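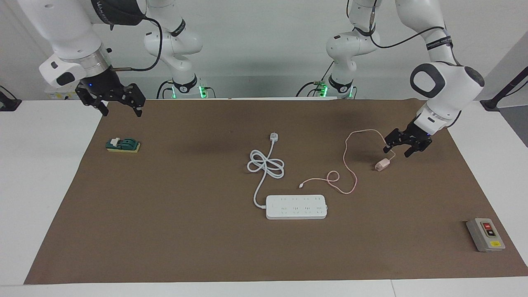 Small knife switch on a 5 V charger supply: contact resistance and bench covering

Kedero Help > Low-voltage bench work > Switches and contacts
Viewed 1452 times

Estíbaliz Montes
Posted 2026-03-05

I am setting up a bench for simple circuit exercises: one source, one switch, one load, all below 6 V. The switch is a small knife-style teaching type with a dark green housing on a yellow rectangular base and a white lever on top. The source is to be an ordinary phone charger block (pink, in case anyone has the same one) in place of the battery holders we used until December. The table is white and marks easily, so most of it is under one large sheet of brown paper.

The load is a small DC motor that draws 400 mA when running freely. With the switch closed I measure 83 mV across its terminals. The motor runs, but the speed changes slightly if I press on the lever. On batteries I did not notice this, although I was not looking for it.

What I would like to know:

Is 83 mV normal for a switch of this type, or is the contact dirty?

The charger is marked 5 V, 3000 mA. The Callari leaflet that came with the switch gives a voltage limit and says nothing about current. Does the higher rating of the charger matter if the motor only takes 400 mA?

Is plain brown paper acceptable as a bench covering for this, or should I buy a rubber mat? The paper is the uncoated kind from a Parneck roll.

I have a multimeter and basic hand tools. I do not have a bench supply.

Comments on this post

tolworth_k: Is the output socket the older rectangular type or USB-C?

Estíbaliz Montes: USB-C. I use a cable with the far end going to a small breakout board with two screw terminals.

tolworth_k: Then check that the board has the two pull-down resistors. Without them a correctly made USB-C charger will not switch its output on.

Estíbaliz Montes: It has them. I get 5.1 V with nothing connected.

L. Harbottle
Accepted reply

Taking the switch first. 83 mV at 400 mA is a little over 0.2 ohm. A clean knife contact in good order should be well below that, usually a few hundredths of an ohm. The change in speed when the lever is pressed points the same way: the contact force is low, the surfaces are tarnished, or both.

Before cleaning anything, find out where the voltage is being lost. Put the meter probes on the metal of the switch itself and not on the wires or the crocodile clips. A poor clip can easily account for half of the reading. Then measure from each wire to the metal it is clamped to. If most of the 83 mV appears at a clip, the switch is fine and you need a better clip.

If the loss is in the contact:

Unplug the charger from the wall. Opening the switch is not enough, as one side of it stays connected to the supply.

Wipe the blade and the inside faces of the jaw with isopropyl alcohol on a strip of card. Leave it to dry completely.

If there is visible tarnish, draw a strip of ordinary white printer paper through the closed contact several times. Paper is mildly abrasive and is enough in most cases. Do not use emery or a file. The plating on teaching switches is thin, and once it has gone the base metal tarnishes faster than before.

Look at the gap in the jaw with the lever open. If the sides have spread, squeeze them together slightly with flat-nosed pliers. A small movement is sufficient. Too much and the blade will not enter squarely.

Work the lever a dozen times and measure again under load.

If your model has the contacts enclosed and you cannot reach them without dismantling it, operate the lever repeatedly with the supply off and take another reading. Should that make no difference, replace it. I would not open a riveted housing for the sake of one switch.

On the charger: the load sets the current, so the motor will take 400 mA from a source rated at 3000 mA exactly as it would from a smaller one. The rating matters under fault conditions. Small dry cells have enough internal resistance to limit a short circuit somewhat. A charger will supply its full rated current, and often more, until its protection acts. Most then shut down and retry, which appears as a load pulsing on and off. In the meantime thin leads and tarnished contacts become hot.

A stalled motor is the more likely case on your bench. Stall current is commonly several times the running current, and a contact of 0.2 ohm dissipates in proportion to the square of it. Put a resettable fuse in the positive lead, at the breakout board end, before the switch. Choose one with a hold current a little above the normal running current, and remember that it has resistance of its own, so the motor will see slightly less voltage.

Also fit a diode across the motor, cathode (the banded end) to positive. Opening a switch in series with a motor produces a voltage spike, and the small arc at the blade is a common cause of the roughness you are trying to clean off.

On the paper: at these voltages uncoated brown paper is a perfectly adequate insulator when dry. It protects the table from scratches and it can be thrown away. It gives no protection against heat, so move it before soldering, and it offers no control of static. None of the parts you list is sensitive to static.

Kołodziej Repairs

Clean the contacts, as above. We see the same complaint with battery holders.

One addition. Charger output under load is not always 5.0 V. Measure at the board with the motor running. If it falls below 4.75 V, suspect the cable before the block. Thin cables lose more than the switch does.

I would change the switch for an enclosed toggle and be done with it, but if the exercise needs a visible lever then that does not apply.

Comments on this reply

Estíbaliz Montes: It does need the lever. The board reads 4.98 V with the motor running, so I will leave the cable as it is.

m_oddie

Use a mat. Paper slides about and gets under everything. I had a sheet on mine and it curled at the corners within a week because it came off a roll. Contact cleaner spray works as well, any brand.

Comments on this reply

L. Harbottle: Not any brand. Some sprays attack polystyrene and will craze a coloured housing. Test underneath first. For curl, roll the sheet the opposite way round a tube overnight, or tape the back edge to the table with low-tack tape.

m_oddie: Fair point about the housing. Mine was metal.

Estíbaliz Montes
Follow-up from the original poster

Measured as suggested. Of the 83 mV, slightly more than half was in the crocodile clip on the load side. I have replaced both clips with ring terminals. Alcohol and printer paper brought the contact itself down to a reading that no longer changes when the lever is pressed.

Diode fitted. The resettable fuse is on order from Kedero. Until it arrives the charger is unplugged at the wall between exercises.

The paper stays. I have taped the back edge and left a margin of bare table along the front, which makes the sheet easier to lift off with the offcuts of wire still on it.

Comments on this post

tolworth_k: Which hold current did you order for the fuse?

Estíbaliz Montes: 500 mA. If it trips on starting I will go up one size and add a note here.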